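Le geste d'abord

Chez Gidesport, la journée commence par le café, et c'est debout, la tasse à la main, qu'Adelmo Gatti m'a raconté comment les robots sont entrés dans sa vie. Il a passé 18 ans à la manutention, et le voilà qui apprend à des machines à saisir une bouteille - lui qui, chez lui, avoue-t-il en riant, casse tous les verres !
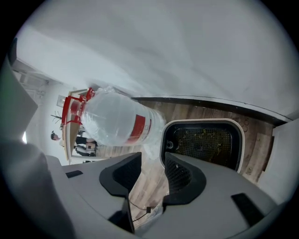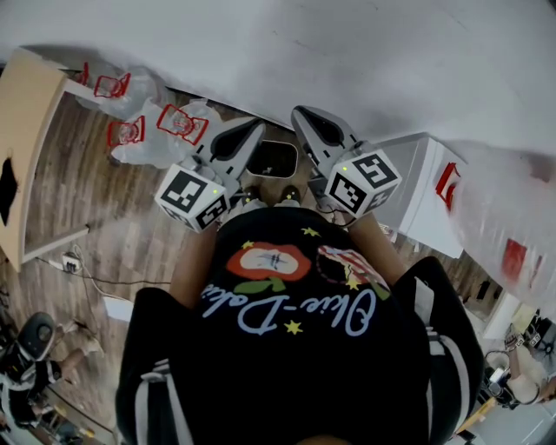 Pinces tenues à la main, sur le plancher de l'atelier.

Le principe du projet Kistis est assez simple : on refait à la pince les gestes de tous les jours, et ce sont ces gestes enregistrés qui serviront de leçons au robot. L'équipe en a déjà gardé 1 256, et Fulvio Donati, qui les relit le soir avec une patience que j'admire, en rejette encore beaucoup.

Et le métier, dans tout cela ? On porte moins, on se penche toujours autant, et l'on parle davantage, parce qu'il faut bien s'entendre sur la bonne façon de prendre un objet. Deux collègues ont préféré retourner à l'entrepôt. Adelmo, lui, est resté, même s'il se demande parfois - surtout en fin de journée, quand les poignets tirent - ce qu'il fera lorsque la machine saura. La direction lui a promis une formation en décembre. Il a déjà acheté le cahier.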